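Re: [lullevmont-walkers] Sunday loop, which way round?

Hi all,

I meant to answer this on my phone and then it got long, so I waited until I was home with a real keyboard. Here's the bit of the earlier message I'm replying to:

> Has anybody done the Soriano trail since they reopened the upper half? My
> knees would rather go up the steep side and come down the easy one, but the
> map at the Pakgate lot has all the arrows pointing the other way. Also is
> the spring running? And can you still get to the overlook without climbing
> over that fallen tree? I don't want to drag my sister out there and have to
> turn around.

Yes, I've done it twice since it reopened, both ways round, and I'm with your knees. Ignore the arrows! They were put up for the trail race and were never taken down. Going up the steep side takes you through the switchbacks while you're still fresh, and then you get the long gravel road down to the creek, where you can just chat and let your legs do what they like.

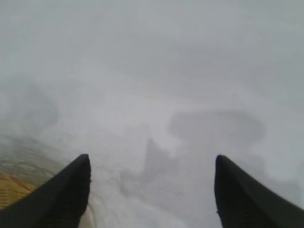
Yayra Nutsugah
List moderator and Tuesday walk leader

OK, the details. Park at Pakgate and go in by the lower gate, the green one. The upper gate is closer to the restrooms but it puts you on the horse track, and after rain that's a mess right up to your ankles. From the green gate it's an easy quarter hour through the oaks before the climb starts. The sign at the bottom says the overlook is at 1,573 feet. My old paper map has the saddle at 1,214, so you can work out for yourself how much is left once you get there and whether your sister is still speaking to you.

The fallen tree is gone. Or most of it is — they cut a gap wide enough for one person with a pack, and you'll want to watch the stub of a branch on the left, which got me in the shoulder the first time. The dog went under it without even slowing down.

The spring was running in March, when I went up with the early group, but last week it was a drip and I wouldn't count on it. Bring all your own water. There's no shade between the saddle and the overlook and it was hot by ten in the morning. I took two bottles and finished both before the bench.

About the bench: somebody asked a while back if it's still the wobbly one. It is! Sit at the uphill end.
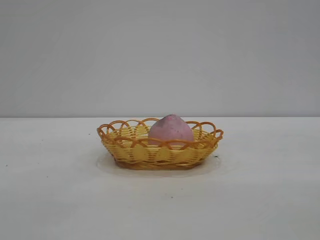 Little wicker basket, pink egg-shaped thing.

Coming down, you have a choice at the big water tank. Straight on is the gravel road, which everybody takes. The path to the right goes through the old Tultesier orchard, and I love it, but the lower half is overgrown with blackberries and I came out with scratches all up my arms. If you do go that way, wear long sleeves, and please shut the second gate behind you. There were sheep in there last week and one of them was very interested in getting out. In the fall I'd pick the orchard every time, but in June I'd stay on the gravel.

The footbridge at the bottom is fine. A couple of boards are new and a different color from the rest, and the handrail finally goes all the way across. From there it's flat back to the cars.

We took a bit over three hours with a long stop at the top. Slow walkers should plan on four. If you want to do it without a car, the 22 bus stops at the end of Pakgate Road, but on weekends the last one back leaves earlier than you'd think, so check the board at the stop before you set off. I once had to call my brother-in-law for a ride and I still hear about it at Thanksgiving.

One more thing, for everybody and not only Sunday's people. We're capped at 10 for the Tuesday walks while the parking is so tight, so please write to me off list if you're coming, and write again if you change your mind. Last time I held two spots for people who had gone to the lake.

And if anyone finds a gray sun hat with a chin cord somewhere near the saddle, it's mine. I hung it on a post while I was fixing my boot and walked off without it.

Yayra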